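A visit to the Ospina workshop in Fustton

In April I wrote a short note on this page that the Ospina workshop would open its doors for visitors in the summer. Several readers asked me to go and tell how it was. I went, and I will try to tell it in the order I remember. My notebook got some rain on it on the way home, so a few details are missing.

Getting there

I took the regional train to Praltthorpe and changed to the bus. The bus stops on the main road and from there you walk along a low wall until you see the sign of the workshop. The sign is small. I passed it once and had to come back. At the door you write your name in a book and receive a paper sticker with a number on it. Mine was 318, and I still have it on the cover of the notebook.

The entrance costs nothing, but you must reserve. They take small groups, and a group goes in when the previous one comes out, so there is some waiting in the corridor. The corridor has chairs and a coffee machine which accepts only coins. Bring coins.

What the place is about

Ospina works on small parts and on the things that keep small parts in their place: trays, holders, boxes, inserts. Before my visit I thought this was a dull subject. When you have a drawer full of buttons or screws at home, as I have, you begin to listen with more attention.

The tour has 4 stops and takes most of a morning. The first stop is a wall with old order books and price lists. The oldest list offers 3,188 articles, all with their own number, and many of them differ only in the height of the side walls. I could read the handwriting only with difficulty, but I liked the drawings in the margins. The second stop is the store room, where it is cold and we did not stay long.

The tables

The third stop was for me the best one. They speak there about work surfaces, and they speak about them for a long time. A good surface, we were told, must not shine, because you lose a small thing very easily in a reflection. It should not have a pattern either. At home I sort my screws on a tablecloth with flowers, so I felt a little guilty.

I had never looked at a table top from so close. On a matte gray surface like the one at this stop, even a crumb becomes an event. You notice a bright point, then a dark one, then you start to look for others. The light also matters. A soft shadow lies over one part of the gray, and your eyes need a moment to decide that it is only a shadow and not a stain.

A woman in our group asked if white would be better. The answer was that white is tiring after some hours and that pale parts disappear on it. Gray is a compromise. Brown also, in their opinion, and they like it for blue and other strong colors. I wrote this down because I want to paint the top of my own work table this winter and I had planned white.

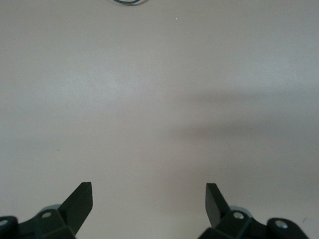

Holders and boxes

The last stop was about holders. A holder in their language is something open on top, with walls, where a part can stand until somebody needs it. The word "tray" they use also, and I did not fully understand where is the border between the two. I asked, and the explanation was friendly but long, and at the end I had two definitions in my notebook which do not agree with each other.

What I understood is this. The walls should be high enough that the thing does not walk away when the table is pushed, and low enough that you can take it out without fighting. The open top should leave some room around the thing. If the fit is too tight, you lift the holder together with the part – everybody who has bought cheap organizers for a drawer knows this feeling.

The one I liked most was a square gray holder on a big brown table, close to one side of the working area. It is a plain object with raised walls and it would fit in any kitchen. The small thing over it was blue, more or less the shape of a box, and against the brown it was very easy to see, so the theory about colors was correct at least for my eyes.
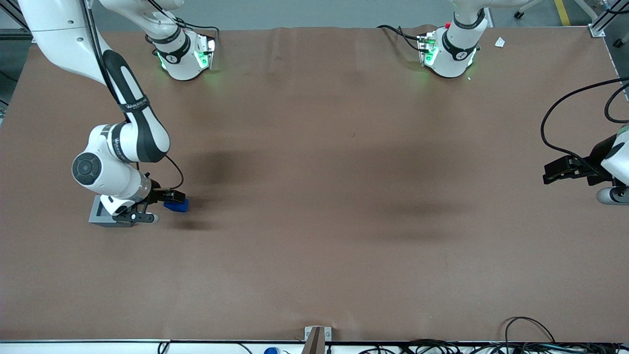 The brown table with the gray square holder and the small blue object.

After this stop one may ask questions. The questions in our group were mostly about cleaning. The advice was a dry soft cloth first, then a damp one, and no polish on a matte surface, because after polish it is not matte anymore. For holders: turn them over from time to time and knock on the bottom. Dust collects in the corners.

The shop and the lunch

At the exit there is a shelf with things to buy. I expected a real shop, but it is one shelf. I bought 3 small trays, all gray, and they are already in use for my sewing needles, stamps and keys. The prices were fair. They do not take cards.

For lunch I walked to Plultidley, where there is a bakery with tables outside. The path goes by the river and it is flat, good also for people who do not walk much. The onion pie was very good. The lemonade was too sweet for me.

Practical notes

The next open day is on 8/29/24 and reservations are taken by phone in the mornings only. Wear something warm for the store room, even in summer. There are two steps at the entrance, and a ramp at the back if you ask for it. Large bags stay in the corridor. The last bus back to Praltthorpe leaves quite early, so check the time on the post when you arrive – I did not, and I had a long walk.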